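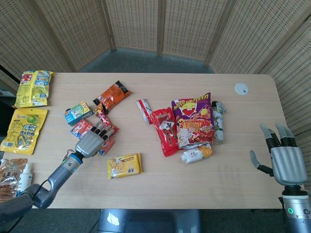 Left hand stops closing partway through a pick, then the arm drops its wrist

Posted Sunday, July 16, 2023 by slowpoke_lab

Hi everyone, long post coming, so get yourself a coffee. We've been working on snack sorting with the two-handed setup for a good while now (bags, little boxes, bottles, all mixed up on one table) and it had been going so nicely that I'd started bragging about it, which I suppose was my first mistake.

On Friday we started a long session with 200 picks planned. At pick 38 the left hand went down over the small boxes, started to close, and just quit with the fingers half curled. No error on the screen. Then, 9 seconds later, the wrist sagged a couple of inches and pressed a box flat against the table. I hit the stop button. Nothing hurt except the box, but my own hand had been in there moving a bottle not long before, and it shook me up more than I'd like to admit.

The right hand held its pose the whole time, perfectly happy. The log from our Trivance controller shows the left hand as "ready" all through it. I've power cycled everything and it happened again the same afternoon. Has anybody seen this? I'm about ready to send the hand back.

---

mossy_gearbox wrote:

Oh, I feel for you, that's a rotten way to end a week! Please don't ship the hand anywhere yet. My money is on the cable. You've got that thin black one running along the outside of the left arm, and when the arm stretches across the table it's the cable that takes the pull. Ours did very nearly the same thing last winter, and we chased software for ages before someone wiggled the connector at the elbow and the fingers went dead. Put the arm in the exact pose where it quit, support the wrist on a block, and move the cable gently with the motors off while you watch the readings.

---

pilex_pete wrote:

I'm going to disagree with mossy, kindly. A bad cable would give you dropped messages, and a controller that says "ready" is getting messages from somewhere. I run the Pilex grip software here and it has a force limit that freezes the fingers when they meet something stiff under something soft. A small box lying under the fingers with a packet on top would do it every time. What's your limit set to? Ours came at 30 percent and that was far too touchy for boxes.

---

slowpoke_lab wrote:

Thank you both! Pete, we're at 30 too, never touched it. But would that make the wrist sag? That's the part that bothers me.

---

pilex_pete wrote:

Fair point, and no, it shouldn't. I may be explaining half your problem.

---

old_ladder wrote:

Can I be the grump for a minute? You folks are all talking about fingers, and I'm stuck on the part where a person was reaching onto that table with the arms powered. I don't care if it's a cable or a setting or the moon. A folding screen around the back and sides keeps people from wandering in, and it does nothing for whoever is standing at the front with a bottle in their hand. Stop the arms, lock them out, then rearrange your snacks. I had a wrist come down on me once at the old Cernulard shop and I still can't make a proper fist when the weather turns.

---

mossy_gearbox wrote:

Ladder's right about that, though I'd say it a little more softly. Slowpoke knows, I think, or they wouldn't have mentioned it.

---

old_ladder wrote:

I did say I was being the grump.

---

slowpoke_lab wrote:

No, I needed it. We've agreed that nobody reaches in unless both arms are parked and the power to them is off. It makes resetting the table dreadfully slow and I've already heard complaints, but so be it.

Now for the news. I did mossy's test with the wrist on a stack of books, and when I bent the cable near the elbow the left wrist reading jumped all over the place. The finger readings never moved. So the cable is bad for the wrist, but I can't pin the frozen fingers on it. Pete, I'm going to try your limit next, after the new cable goes in, one change at a time. The cable is coming from Pacheco and they say Thursday.

---

pilex_pete wrote:

So we were each half right, I'll take it! Do save your logs before you change anything, and start with the soft bags when you turn it back on.

---

mossy_gearbox wrote:

And leave more slack at the elbow this time, please. I'd still like to know why it said "ready" with a wrist reading like that. Somebody should ask Trivance.

---

slowpoke_lab wrote:

Already wrote to them. Will post whatever they send back.

Recent threads
Trivance controller loses its clock after a restart
Pilex grip settings for crinkly bags
Elbow cable routing, show us yours
Lockout habits for small labs
Bottles on their sides keep rolling away from the thumb
Pacheco cable lengths, which one fits?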